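Support > Bin Picking > Faults > Wrist Stops
Search this knowledge base Go

Wrist cable snag stops in bin picking cells: FAQ

Applies to Plukine cells running Raltilov 2 path software. Revised Sep 10, 2020.

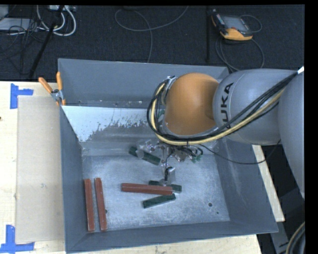 Most reports concern fault 17, "external torque limit, axis 6," raised while the gripper is down inside the bin.

What causes fault 17?
The cable bundle at the wrist catches on the bin rim or wall during a reorientation. The controller reads the pull as a collision and stops the arm. A thin sensor cable that sags away from the main bundle can catch before the thicker ones do.

Can I clear the fault and resume?
No. The planned path still pulls against the snag. Switch to manual reduced speed (T1), check the bundle from outside the bin, and jog straight up 200 mm only if nothing is under tension. If a cable is taut, lock out the cell and free it by hand.

Is it safe to reach in while the arm is stopped?
Only with drives off and the lockout applied. A protective stop is not a lockout. The gripper may also hold air pressure, so vent it first.

Does the bin matter?
Yes. Parts lying close to a wall force steeper wrist angles. A clamp on the rim also takes up clearance, and its handles must be included in the collision model.

Why did the software not predict the snag?
Raltilov 2 models the arm, tool and bin. It does not model loose cable. The November release of the Dendivano add-on will apply a keep-out volume to the wrist.

We have had 9 stops in one shift. What next?
Take the cell out of production and send the controller log to the Vlachou service desk. Inspect the cable jackets before restarting.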